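How a School Club Teaches a Robot to Take a Computer Apart

The Irnbridge Robot Club meets after school in the old metal shop. This year the members picked one project: getting a robot arm to take parts out of a desktop computer. This page explains how the project works. It is written for readers ages 9 to 12, but anyone can use it.

Why take computers apart?

Old computers contain metal, plastic and parts that still work. A memory stick from one machine can often go into another. Before any of it can be used again, the computer has to be opened and the parts have to come out. People usually do this by hand, with a screwdriver. It is slow work, and some of the edges inside a case are sharp.

The club gets its computers from Citis, a repair shop in town. Citis sets aside machines that customers do not want back. The club's stack reached 50 by April.

What is inside a desktop computer?

The tall box is called the case or the tower. When the side panel comes off, you can see these parts:

The power supply is a metal box. It takes electricity from the wall and changes it into the kind the other parts need.

The motherboard is a large flat board. Every other part connects to it.

The CPU does the calculating. It sits in a square holder called a socket.

RAM is the memory the computer uses while it is switched on. It comes on thin sticks that stand up in long slots.

The drives store files. They sit in metal cages or bays.

Cables join the parts together. Some carry power and some carry information.

What does the robot need to know?

A robot arm does not know what a cable is. It is a set of motors and joints, and it moves where its program sends it. The club has to give it three kinds of information.

The first is position. Every point on the table has three numbers: how far left or right, how far forward or back, and how high. If the numbers are wrong by the width of a pencil, the gripper closes on air or bumps the case.

The second is angle. A gripper with two fingers has to line up with the part. A RAM stick must be held by its ends or its flat sides, and the fingers must be turned to match.

The third is force. Too little and the part slips. Too much and a plastic latch breaks. The club's program uses a force scale from 0 to 4000. Members start with a low setting and raise it a little at a time.

How does a practice run go?

A run has 5 steps. Members check that the computer is unplugged. They take off the side panel and lay the tower down with the open side up. They move the arm slowly to a point above the case. They lower the gripper toward the part they have chosen. Then they close the fingers and lift.

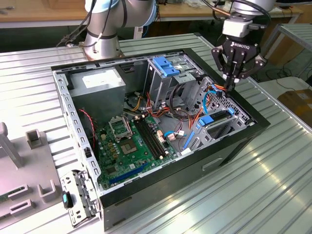
Cables cause the most trouble. A metal box keeps its shape when you push it, so its position can be written down once and used again. A cable bends. Move one and the cables next to it may move too, and the numbers you wrote down no longer fit. The club's rule is to check the positions again after every cable.

Connectors are the next problem. Many have a small clip on the side. A person presses the clip with a thumb and pulls at the same time. A gripper with two fingers can squeeze or it can pull, but pressing one clip while pulling takes planning. For now, members release the clips by hand and the arm does the lifting.

What does the club write down?

Each run gets one line in the log. The line gives the part, the force setting and the result. There are three possible results: lifted, slipped or stopped. "Stopped" means that someone pressed the red button. Any member may press it at any time and does not have to give a reason first.

The log goes into a table called Staltine, which the members named themselves. They sort it by part to see which ones need more practice. RAM sticks have the most "lifted" results so far. Drive cables have the fewest.

Try it at home

You can test the same ideas without a robot. Lay a shoelace, a coin and a playing card on a table. Pick each one up using two pencils as fingers. Write down which way you turned the pencils and how hard you had to squeeze. Then move the shoelace and try to pick it up again with the same movements as before.

Do not open a computer without an adult. Never open a power supply, even when it is unplugged. It can hold electricity for a long time.

Words to know

Gripper: the part at the end of a robot arm that holds things.
Joint: a place where the arm can bend or turn.
Socket: a holder that a part fits into.
Latch: a small catch that keeps a part in place.

The next page in this series, Balogh's Guide to Motors, explains how a joint turns.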